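## Teaching by hand, now in the simulator

Big step for the Astaveo group this month: our remote-control sessions have moved into a simulated room, and anyone with a login can drive the arm from their own desk!

Armindo Arruda built the new setup over the winter. You hold a small handheld controller, move your wrist, and the simulated arm follows. Every run is saved, with the position of each joint and the opening of the fingers, so the learning software has a full record of how a person would do the job. We have 300 saved runs so far and would love to reach 600 before August.

The first task is a tidy-up with little colored bars and a tiny ball. It sounds easy until you try to line up on a bar lying at an odd angle (my first go took 4 minutes, and I was so proud of it). People get smoother very quickly, though, and it's a joy to watch. Slow, steady runs are the most useful ones, so please don't race.

The green fingers are spread wide over the wood, with the bars and the blue ball still out in the middle of the table:
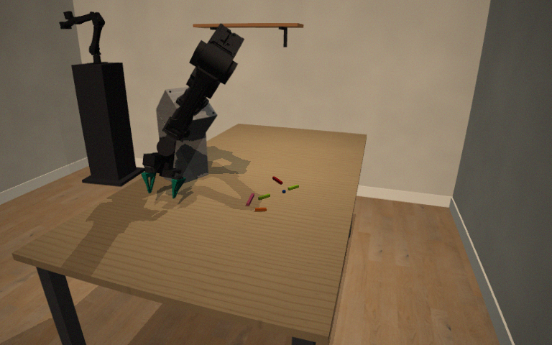 ## Want a turn?

Write to Armindo for a login and a practice slot. Sessions last 31 minutes, including a short warm-up, and no robot experience is needed.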